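Category: Grippers / Hand-held / Parallel jaw

Custis H2 hand-held gripper, with padded fingers

The Custis H2 is a two-finger gripper which you hold in your hand and not on an arm. We sell it to groups who want to compare finger shapes and camera positions before they decide what to buy for the robot itself. The opening is 60 mm and the camera looks forward between the fingers, so both pads stay in view during the whole grasp.

Triin Lill compared three finger sets for us in March: the smooth Onex, the ribbed Mititz and the soft padded set which comes with the H2. She used ordinary household things, mostly food containers with lids, and a small mesh shelf on a white table. 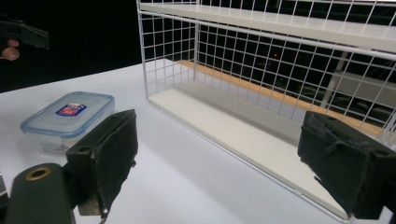 Clear plastic was the most difficult for all of them. The smooth fingers let the container turn when it was held near the corner, and the ribbed ones left marks on soft lids. The padded set held best, but the pads become rough with use and should be changed after 400 grasps - earlier if you work a lot with wire edges. Near the shelf, please keep in mind that the fingers are quite wide. For narrow compartments we recommend the slim Menon fingers, which fit on the same mount.

In the box: gripper, one pair of padded fingers, spare pads, camera cable 3 m. The camera is ordered separately. Spare pads cost 41 euros per set. For use with two hands please order two units, they are identical for left and right.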